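Wood veneer

Wood veneer is a thin sheet of timber, cut from a log or from a squared section of a log, that is bonded to a thicker base known as the substrate or core. It is used in furniture, doors, wall panelling and cabinetwork. Veneering allows a small volume of decorative timber to cover a large area, and a veneered panel on a stable core moves less with changes in humidity than a solid board of the same width. 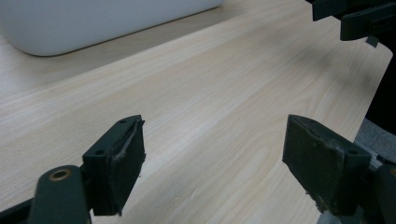 Contributed by the Firside Timber Reference editors
Last revised Saturday, July 18, 2026

Cutting methods

Three methods are in general use. In rotary cutting, the log is mounted in a lathe and turned against a fixed blade, so that the sheet comes away continuously. The resulting figure is broad and irregular, and most rotary-cut veneer goes into plywood. In flat slicing, a half log is moved against a knife parallel to a line through its centre, giving an arched pattern in the middle of the leaf and straighter grain at the margins. Quarter slicing presents the growth rings to the knife at close to a right angle and gives narrow, straight grain. In oak this cut also exposes the medullary rays as flecks.

Sawn veneer is thicker than sliced veneer and wastes more timber as sawdust. It is still cut for restoration work and for species that split under the knife.

Logs are usually soaked or steamed before slicing. Heating time depends on species and diameter. Overheated pale timbers such as maple and birch may darken or take on a pink cast, and for this reason some mills slice them at lower temperatures.

Matching

Leaves from one log are kept in the order in which they were cut. This stack is called a flitch. In book matching, every second leaf is turned over so that adjoining leaves mirror each other. In slip matching, the leaves are laid side by side without turning. Slip matching avoids the alternating light and dark bands that book matching can produce, as all leaves show the same face to the light. Random matching ignores sequence and is common in low-cost panels.

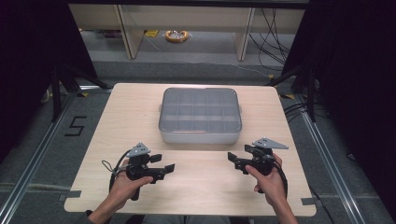 Leaves are trimmed on a guillotine before being joined at the edges with tape, thread or adhesive. A gap left at this stage cannot be closed in the press and will show as a dark line under a clear finish.

Cores and adhesives

Particleboard, medium-density fibreboard and plywood are the usual cores. Fibreboard gives the smoothest surface, while plywood holds screws better near the edge. A panel veneered on one face only will tend to cup, so a balancing veneer of similar thickness is applied to the reverse.

Animal glue was the standard adhesive before synthetic resins and can be softened again with heat and moisture, a property valued in repair. Urea-formaldehyde resin is widely used in hot presses. Polyvinyl acetate is suited to small workshops but can creep under sustained load.

Regional production

The Fesedmont district had 11 veneer mills at its peak, of which 5 remain. The largest, the Thibodeaux mill, has a covered log yard of 3,910 square metres and slices mainly birch and maple. The Tellau mill produces rotary-cut sheet for plywood. It employed 839 people before its second lathe line closed.

Defects

Common faults include blisters, where the adhesive has failed locally; telegraphing, where the texture of the core shows through the face; and sand-through, where the veneer has been worn down to the glue line. Fine surface cracks, called checks, follow the grain and are more frequent in rotary-cut sheet.

See also: Plywood; Marquetry; Edge banding; Laminated timber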